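# The Cup That Holds the Pens

*By Leonie Danzer*

My grandmother kept her pens in a mustard pot, and my mother kept hers in a tin that had once held shortbread, so I suppose it was always likely that I would end up with opinions about the small vessels people put on their desks. I have drawers of them at home. My husband has stopped asking.

The one I've been living with lately is a little square cup in a creamy off-white glaze, with no handle and nothing in the way of decoration except a few shallow dimples in its sides. It came from Clorholm, a pottery with a shop at the front, a kiln at the back and a very old dog somewhere in between. I went in for a butter dish (I'm still without a butter dish) and came out with this, wrapped in two sheets of newspaper and rattling about in my coat pocket all the way home on the bus. 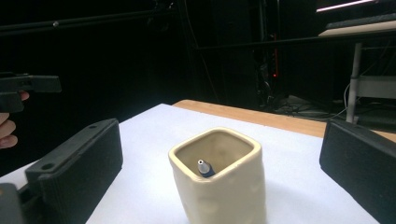 I did mean to drink from it. For the first week it was going to be my coffee cup, and then there was a telephone message to take down, and the pen had to go somewhere, and you know how these things happen. A blue ballpoint went in and the coffee went back to its old mug. A square cup is lovely for a pen, I've found, because the pen leans into a corner and stays there, where in a round one it rolls about the rim every time you knock the table.

It's the walls I keep coming back to. They're a bit lumpy, as though someone had held the clay while thinking about something else, and the rounded corners don't quite match. I asked at Clorholm whether the dents were put there on purpose and got a rather long answer, most of it about thumbs. The short version is that each side is pressed while the clay is still soft enough to take a mark and firm enough to keep it, and that no two come out the same. They fired 38 in that batch, and 23 were thought good enough for the shelf. I didn't like to ask what became of the others, though I'd have gladly given them a home.

If you are choosing one yourself, do pick it up. Run a finger round the rim, which ought to be thick enough to feel friendly, and then look down inside, where the glaze tends to gather and deepen. Stand it on something plain as well. I put a sheet of white paper on the table for this, a trick I learned years ago from a dealer at the Stistura antiques fair, and it's remarkable how much more you see of a pale cup when there's no tablecloth arguing with it!
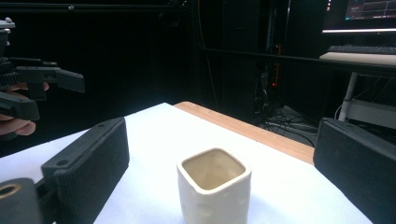

## Giving it a place to live

A small cup gets lost on a big desk. Mine spent its early days behind a lamp, then behind a pile of post, and only came into its own when I cleared a patch of table for it and promised to put nothing else there. I have mostly kept the promise. The pen gets out, of course. It is forever lying beside the cup when it should be standing in it, and I've decided I don't mind, as a pen on the table is at least a pen you can find.

Pale wood suits it nicely. So does paper, and so, a reader from Palumbo tells me, does a slate windowsill, where she keeps hers with three paintbrushes and a crochet hook. 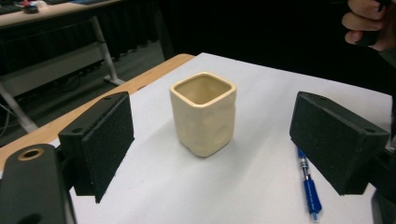 **38** | Clelo | September

As for looking after it, there's very little to do. I wash mine by hand in warm water when the ink gets the better of it, and a drop of washing-up liquid on an old toothbrush will reach the corners, where the dust likes to settle. Dry it upside down on a tea towel. If you've a cup with an unglazed foot, a circle of felt underneath will save your table, and you can cut one from a scrap with nail scissors in the time it takes the kettle to boil.

I'm going back to Clorholm before the winter. The butter dishes should be out of the kiln by then, and I've been told there may be a second square cup, slightly taller, that leans. I've asked them to keep it under the counter for me.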